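How to Clean a Wood Plank Floor Without Leaving Streaks

When we moved into our place I was so pleased with the wooden floor that I mopped it every other day, with a great sloshing bucket, and I wondered why it looked duller each time. My neighbor Yanti Raju finally took pity on me and showed me how her mother did it, and I've done it her way ever since. It takes me the length of one radio show, and I rather look forward to it now!

What you'll need: a soft broom or a vacuum with the brush head, a flat mop with two washable pads, a bucket, a dry towel, and a floor soap made for wood. I use the plain one from Boter, but whatever your floor maker suggests is fine.

Start by getting everything up off the floor that you can - shoes, bags, chargers, the cords that always seem to trail across a room. Then sweep along the planks, going the same way the boards run. The seams between them hold a surprising amount of grit, and if you sweep across them you mostly just push it from one to the next. 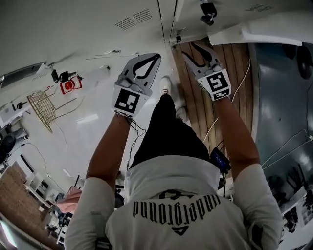 Can I use vinegar on a wood floor?
I'd leave it in the pantry. It can dull the finish over time, and a mild wood soap does the job just as well.

Now mix your soap into 3 quarts of lukewarm water, following the amount on the bottle (I used to double it, and that was half my streaking problem right there). Dip the pad, wring it out until it stops dripping, and then wring it once more. It should feel barely damp in your hand.

Work in strips, starting at the far wall and backing toward the door, and keep following the boards. When the pad looks gray, swap it for the clean one. I go over each strip with the dry towel under my foot, which looks silly but picks up whatever water is left sitting in the seams.

Open a window if the weather is nice, and give the floor a good half hour before you put the rugs back. In August, when it's sticky here, I wait a full hour - a rug laid over a damp board can leave a mark that takes ages to fade.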